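April 6, 2019

I have been putting off the bathroom since December, and I'd have put it off a while longer if Marianna Czarnecka hadn't called to say she was coming to stay. So in I went, with my red cloth and a pot of coffee waiting for me in the kitchen – the best kind of bribe, I find! The gray tiles are forgiving, bless them, but that big mirror shows every single splash of toothpaste.
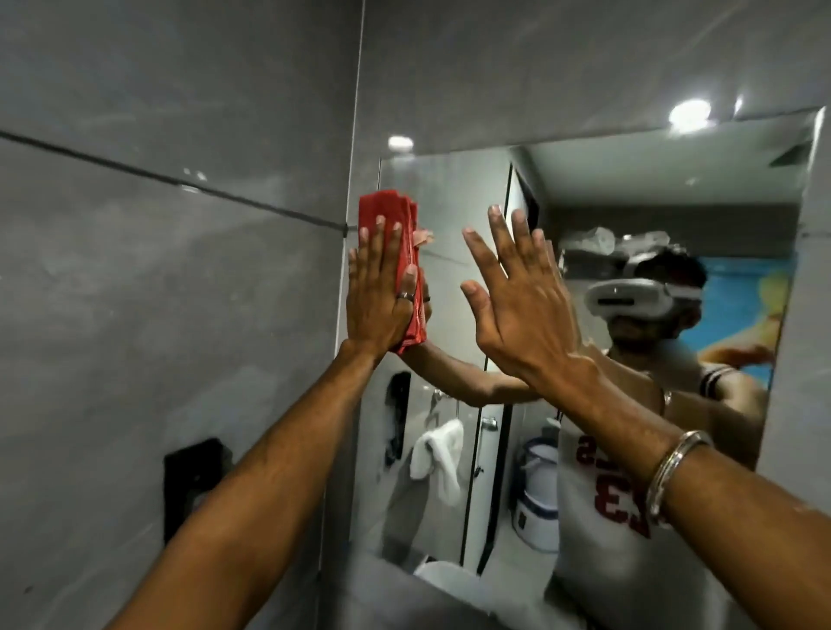

My grandmother did all her glass with vinegar and a folded cloth, top to bottom, and I still hear her fussing at me whenever I start in the middle (which I always do). Next up is the shelf with all those plastic bags on it. I'm fairly sure there's a hotel shampoo in there from our Rebane trip – maybe two.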